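# Household tips: the notification purge

My phone buzzed 1,481 times in one week in November. I know this because the phone told me, in a notification.

Most of those came from things that live in my kitchen. The dishwasher has an app. The thermostat has two, one to set the temperature and one to report on how the first one is doing. If your home office is also your dining table, you lose half a morning to appliances before work gets its turn.

A few things that helped:

- **Start with the worst offender.** Sort your apps by notification count. Mine was the Pleltlow grocery app, which felt strongly about yogurt.
- **Turn off badges first.** You can keep the alerts for a week if you're nervous. Red dots are what make you open the thing.
- **Put the shopping list on paper.** Tape it inside a cabinet door, with a pencil on a string. The battery life is excellent.
- **Give chores one calendar.** Filter changes, trash day and descaling the kettle all go in the same place, and reminders go off once, at breakfast.
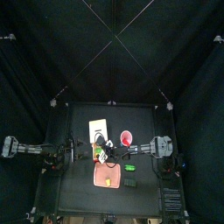 Deleting is harder. I had 32 household apps and used maybe a quarter of them on purpose. Before you remove one, check whether the gadget still works from its own buttons. My Orozco slow cooker does, and has a perfectly good knob I had never touched. My Wamcombe light strip does not, and now stays one shade of purple.

Write down the Wi-Fi setup steps for anything you might want back, and put them in the drawer with the takeout menus. Cancel paid plans before you delete the app, too. Taking it off your phone doesn't stop the billing.

Do a second pass after a month. Updates like to switch alerts back on, usually under a new category called something like "Moments" or "For You." I check on the first of the month, when I also clean the lint trap.

*Ona, May 1, 2025*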